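Free Rides, Full Buses

When Mayor Lesego Motaung told the Skeltero town council she wanted to drop bus fares altogether, the room went quiet and then got very loud. That was in January. The plan passed by 2 votes, and the 13 buses have been packed ever since!

I rode the Naidoo line end to end last week (twice, because I was enjoying myself) and met nurses, students and a retired baker on his way to play cards. 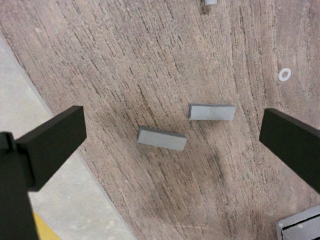
Councilman Mandla Nel voted no and still worries about the cost. "Ask me again after the next budget," he told me. Fair enough. But he rides the bus to meetings now, and he says the drivers seem happier without a fare box to argue over.

Next up is an evening route out to Grultent, where 583 people signed a petition asking for one.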